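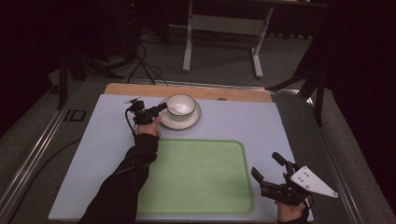 Vostitz Furnishings and Tableware Support Desk

Ticket 392: Cup rattles on saucer, tray table, ground floor room
Status: Resolved, one item left open
Priority: Low
Opened: January 26, 2020
Category: Tableware / Table surfaces
Items: Cup and saucer, white, thin dark rim (Firnotden stock). Spoon, small, white. Tray, light green, rounded corners (Fekirer stock). Table sheet, pale lavender, over wooden board.

Reported problem

Cup rattles on its saucer whenever something is put down on the table. The noise is worse when the spoon is standing in the cup. Requester has already swapped the saucer for another from the cupboard and reports no change. Requester asks for a replacement table or, failing that, a replacement cup.

Normal layout for this table: tray on the near side, cup and saucer toward the far edge of the sheet. Nothing is kept on the tray between uses.

Initial questions sent to requester

1. Does the cup rattle on a different table?
2. Does it rattle with the spoon removed?
3. Has the sheet been changed or washed recently?
4. Is anything stored under the sheet?

Reply from requester

1. Not tried.
2. Yes, but less.
3. Washed and put back the previous week. Same sheet.
4. No.

Log

Entry 1. Visited the room. Reproduced the fault by setting a full water bottle down on the near side of the table. Cup rattled for a moment and stopped. Repeated with the bottle set down gently, no rattle. The fault needs a knock of some force.

Entry 2. Took the spoon out and repeated. Two sounds were being reported as one. The sharper sound is the spoon against the inside wall of the cup. The duller sound is the foot of the cup against the saucer. Removing the spoon stops the first only.

Entry 3. Moved cup and saucer to the second table in the same room, set directly on the tabletop. No dull sound. Moved them back, dull sound returned. Cup and saucer are therefore not the main cause. Replacement cup declined at this point.

Entry 4. Checked the saucer for rock. Pressed the rim at four points with the saucer on the sheet. It tipped toward the far side under light pressure. Same test on the bare board, sheet folded back: no tip.

Entry 5. Inspected the sheet where the saucer had been. There is a soft ridge 18 mm long in the backing, left over from folding after the wash. Hard to see, easy to feel with a fingertip. The saucer had been sitting half on it. The replacement saucer went back in the same spot, which explains why the swap made no difference.

Entry 6. Checked the tray. It has its own slot in the routine here and requester asked for it to be looked at too. Base is flat, rim undamaged, no movement when the table is knocked. The mottling on the inside surface is in the material and does not wipe off. Not a fault.

Entry 7. Checked the wooden board with a level. Within tolerance both ways. The small round gray knob near the far edge is firm and does not touch the saucer in its usual position. The knob does limit how far the saucer can go to the right. Left as is.

Entry 8. Refitted the sheet. Steps taken:

Clear the cup, saucer and tray to the second table.
Lift the sheet and turn it end for end.
Smooth from the center outward with a dry hand. Do not pull from the corners, as this opens a new fold across the middle.
Leave the far strip of the wooden board uncovered. The sheet is not cut to reach it.
Put the tray back first, then the saucer, then the cup.

After turning, the ridge ends up beneath the tray, where it has no effect.

Entry 9. Retested with the cup centered on the saucer and the spoon left out. Bottle set down hard five times. No rattle. Moved the cup off center by a few millimeters so that the foot sat partly outside the well of the saucer, and the dull sound came back faintly. Cup position matters and has been added to the instructions for the room. 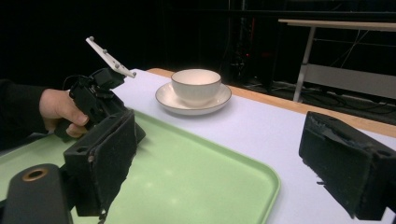

Resolution

Cause: ridge in the table sheet under the saucer, made worse by the cup being set down off center.
Fix: sheet turned and smoothed, cup centered in the saucer.
Parts used: none.
Table replacement: declined. Table is sound.

Remaining item: spoon noise

The spoon will still tap the cup if it is left standing in it. It leans on the wall of the cup and there is nothing to hold it. Options given to requester:

a) Lay the spoon on the saucer.
b) Lay the spoon on the tray.
c) Accept the noise.

Requester prefers the spoon in the cup and has chosen (c) for now. A deeper cup from the Liang range was asked about. The store list shows 71 of them, but the foot is wider than the well of the present saucers, so the saucers would have to change as well. Left open pending a decision by the requester.

Notes for other tables

The same sheets are used on other tables in the building. If a saucer or small plate tips on one of them, feel under it for a fold before ordering anything. Sheets should be rolled after washing, with the backing on the outside. Laundry has been told.

Do not iron the sheets. One was ironed in April and the backing lifted.

Related tickets: none under this category. For chipped rims or stained cups use the tableware exchange form and quote the shelf number, not this ticket.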